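Spent Tuesday putting the two-arm kitchen cell back in shape. Writing down what I did, mostly so I can find it again. Thread.

The cell is a simulated one we call Isia. Two arms, a hand on each, a marble counter with a plate, a can and some other kitchen stuff on it. No bearings to grease, but it drifts out of shape all the same — every time a config gets touched.

The complaint came from Aisyah Pillai. Her replays of old episodes had stopped matching. Same commands, same seed, and the right hand was closing a little short of where it used to.

First check was the arm bases. Both mounts were where the Stamska file says they should be, so I left them alone.

Second check was the hand zero. That was the problem. Someone had re-exported the right hand model and the thumb joint came back with a different zero. The left hand was fine because it still loads the old export.

Fix: put the zero offset in the hand file, not in the controller. If it goes in the controller, it gets applied again when you replay a log, and then you're chasing two errors. 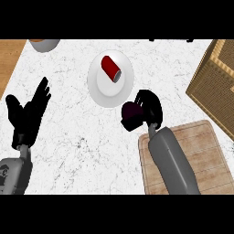
After that I looked at contact settings. Grip friction on the fingertips had been turned up at some point, I assume to stop things slipping. I set it back to the old value and raised the solver iterations to 40.

It runs slower that way. I can live with slower. What I can't use is a hand that sticks to everything it brushes against.

Then the replay test. 1457 logged episodes went in and 1292 came out inside tolerance. Most of the rest are from before the Saha controller update, and I don't expect those to match.

I opened 3 of the bad ones by hand. All had the thumb going past its new limit. I'll widen the limit and rerun overnight.

One more for whoever edits this next: reset the object poses from the layout file before you record. Don't drag things into place in the viewer. Dragged poses don't get saved with the log.

Config and notes are in the Tistell folder under April. Old hand export is in there too — please don't delete it, the left arm still needs it.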